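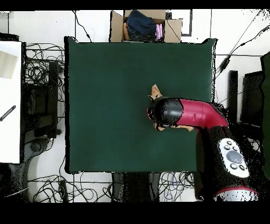
A box of clothing and fabric items at the far side of the folding table.

Drelley linen drive passes 600 items

Reading time: 2 min

A household linen and clothing drive in Drelley has taken in 1166 items since it opened in February, organisers said.

Towels, jeans and children's clothes make up most of the donations. Each piece is folded on a felt-topped table before it is boxed for families moving into the Gbeho flats. More than 600 items have already gone out.

Coordinator Korkor Nutsugah said towels were the hardest thing to keep in stock.

"People hang on to a towel until it's worn through," she said. "We're after the ones still in decent shape – any colour."

Roughly 40 households are still waiting for a box. Bath towels are folded in thirds, with the hems turned in, so a stack sits flat in the carton.

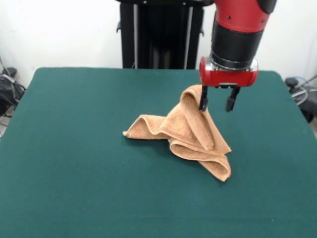 Where to drop off

Donations can be left at the Lideck Street hall until 7 pm. Items should be washed and dried beforehand. Pillows and doonas can't be accepted.

Search this site Enter keywords

Recent items
Virkura Road footpath works to start
Library extends evening hours
Gbeho flats playground reopens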